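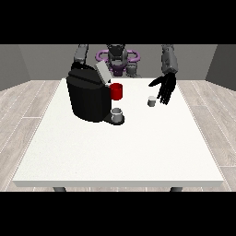
Why does an arm lurch the moment you release the e-stop?

Usually because the controller is still holding the last target it was sent before the stop, and when the motors get power back they head straight for it at full speed. Clear the target, or reset it to the measured joint positions, before you re-enable anything.

3 shares · 6 comments

bratu_bench
OK so that's the short version for whoever finds this by searching, and it took me most of a week to get there, so let me tell you how it went. I've been working on a coffee task for our two-armed humanoid. One hand steadies the machine, the other handles the cup. It all runs in the Ondholm simulator first and then on the real arms in our shop in Dumport. In sim it was lovely. I'd done 800 runs, hardly a spill worth mentioning (well, sim coffee, so no spills at all), and I was feeling pretty pleased with myself.

Then on the real one I hit the e-stop because the left hand was drifting a bit low over the cup. Nothing dramatic. I reached in, moved the cup to the middle of the bench, stepped back, released the stop and pressed enable. The arm went sideways so hard it swept the cup off the bench and put a crack in the water tank of the coffee machine. If I'd still been leaning in, it would've got me in the elbow. I did a bit of swearing and then went and sat in the car for a while.

What I'd missed is that the planner never stopped. It kept publishing targets the whole time the motors were dead, so by the time I re-enabled, the arm was "late" by an entire reach and tried to catch up in one go. The stop button cut the power and that's all it did. Has anyone else been bitten by this on Zimden controllers? And is there a setting I've missed, or do I need to write the reset myself?

tramstop_kev
Had exactly this, different arms though. There's a setting on the Zimden boards called hold on enable, and it ships switched off. Turn it on and the controller ignores whatever's in the queue and holds where the encoders say it is. Took me ages to find because it's under the network menu of all places. Glad your elbow's fine!

mossy_servo
I'm going to disagree with Kev a bit. Hold on enable is fine, leave it on by all means, but please don't rely on it. It only flushes the queue once. If your planner is still chattering away it'll fill up again straight after and you get the same lurch, just a moment later, when you've relaxed. The planner has to know the stop was pressed. Wire the second contact of the button into an input, watch it in software, and make the planner throw its plan away.

And while I'm being a grump – why was anyone able to press enable from beside the bench? Ours is on the wall on the far side of the fence.

tramstop_kev
Fair point on the refill, I'd never noticed because my planner waits for feedback before it sends anything new. Still reckon the setting would have saved that water tank.

bratu_bench
Both, then! Found the menu, switched it on, and I've started on the input wiring. As for the enable button, it's beside the bench because the cable was short. I know. I've ordered a longer one.

The bit that still bugs me is that I had all those clean sim runs and none of them showed it. I went back through the logs and I'd never once pressed stop in the middle of a reach. I always let it finish, or reset the whole world, and a reset puts everything back to neutral, so of course there's nothing stale left over.

Costel Mihăilă
I look after a few of these at work, so I'll add my bit. You can fake it in the sim without much trouble. Freeze the joints but leave the planner running, wait a random amount of time, then unfreeze. We set that up in October as a nightly job, 3,000 stops at random points in the task, and it failed on the very first night. The bad cases were nearly all with one hand still on the appliance, where the arm had something to drag with it. A hand in open air just looks ugly. A hand with its fingers behind a coffee machine brings the coffee machine along.

Also cap the joint speed for a few seconds after any enable. I don't agree with mossy that the setting is a minor thing, by the way. Software watches fail too, and I'd sooner have the controller being stubborn underneath.

mossy_servo
I didn't say minor, I said don't rely on it. But I'll take the speed cap, we don't have that and we should.

bratu_bench
Costel, that's brilliant, thank you. I tried your freeze trick this afternoon with the old planner and the right arm hauled the machine halfway along the table on the 6th go – so it was sitting there in sim the whole time, waiting for me to ask. Putting the speed cap in tonight. The real arms are staying switched off until the longer cable turns up, and if anyone knows where to get a replacement water tank without buying the whole machine again, please shout.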